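The Clutireck set holds 1,959 episodes recorded with hand-held grippers on a wooden tabletop. Read the caveats before you train on it. Our earlier claim was that a policy trained on this data "transfers without tuning", and I no longer think the numbers carry that.

An open gripper over bare table counts as an idle frame. The first release left idle frames in, and the held-out score was averaged over them, so a policy that did nothing did rather well.

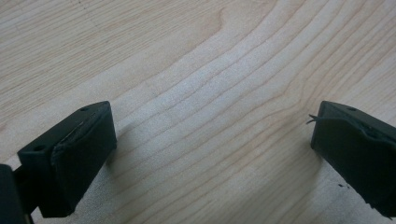

## Known problems

- **Pads.** The edge of the right pad is ragged, with a thin strand sticking out at the tip. Waqas Bugti thinks the strand makes no difference. Maybe so, but a network could use it to tell left from right, and no one has masked it out and rerun.
- **Background.** The curved grain in the wood is easy to recognise. We have no test on another table.
- **Idle frames.** Flagged in v2, not removed. Filter on `idle == 0`. 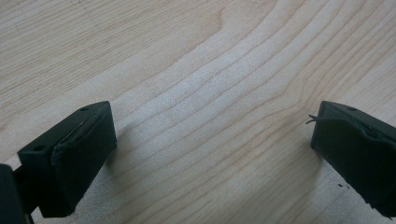 Rolthorpe Working Notes, issue 11

The original result was written up there by Hanna Lytvynenko and Miklós Lakatos. Their grasp score used 576 episodes picked by hand, and the picking rule isn't given. I asked for it in October and have a partial answer. Until the rest arrives, treat the headline figure as an upper limit.

## Objects

Packaging is left as sold, Japanese text included. That suits anyone studying grasps on printed surfaces. It also means a model may learn the label and ignore the shape.

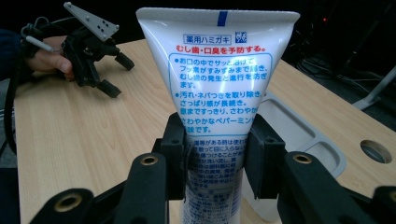

*Toothpaste tube, cap end down, between the finger pads. Second gripper at upper left.*

Frames with a hand in view are kept in both splits. Fedir Maksymiv wants them in a split of their own, and I agree, but it hasn't been done.

Corrections to Hryhorii Dovhaniuk, please, with the episode number.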